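Teaching by hand, week two

May 10, 2019

I have now shown a robot how to do laundry 300 times, which is more laundry than I did in all of college. The robot wasn't there for any of it. You hold the gripper, you do the chore, and the recording goes off to Kustgate, our training machine, to be thought about overnight.

Ming-te Choi says the trick is to move like you mean it. Hesitate over a washer door and the model learns to hesitate too — with great conviction, and in exactly the same spot.
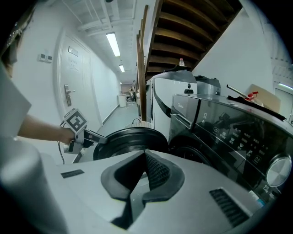

My own bad habit is a small wrist flick at the end of a grab. I had no idea I did it until I watched the replays. Ming-te wants those runs thrown out. I argued for keeping 2 of them, on grounds of personality, and lost.

The target is 514 good runs before July. After that we switch to remote control, where I get to sit down and be clumsy from a chair. My forearm is in favor. Meanwhile my own laundry is still in a heap at home, waiting for someone to demonstrate it.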